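The Virnis Crumpet Knife, after one winter

I live in Pleddale, where there are two bakeries and neither of them slices. You hand over your money, you get a loaf the shape of a doorstop, and the rest is your problem. My slices come out thick at the top and see-through at the bottom. So when my neighbor Inese Kļaviņa told me she had bought a bread knife with an adjustable guide on the side, I went home and ordered one before I'd finished disapproving of the idea. 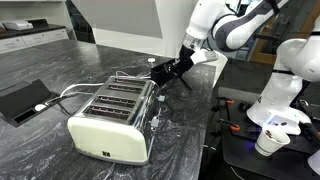
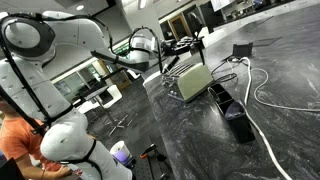
The knife is long, serrated and heavier than I expected. The guide is a steel rod that runs next to the blade, and you turn a brass screw to set how thick you want your slice. The screw has 2 marks on it, one labeled THIN and one labeled HOUSE. I have emailed Virnis to ask whose house. They sent back a receipt.

On a firm sourdough it works very well. I set it to HOUSE, leaned in, and got a slice you could have drawn a line with. I cut the entire loaf, which was a mistake for someone living alone, but I was having a nice time. On rye it's nearly as good. On a soft white sandwich loaf the rod squashes the side before the blade gets anywhere, and you end up with something like a folded sock. The leaflet suggests chilling soft bread first. The leaflet also spells "serrated" with one r.

Left-handers should look elsewhere. Kristaps Vanags is left-handed and tried mine in February, and he got a wedge, a shorter wedge, and a mood. There is supposedly a left-hand version, model 1444, out of stock every time I've checked.

Cleaning is a pain. Crumbs pack in behind the screw and you need a toothpick to get them out. Don't put it in the dishwasher, as the handle goes gray and fuzzy. Mine is gray and fuzzy.

I'd buy it again, grudgingly, and only for crusty bread. Four stars, minus one for the sock.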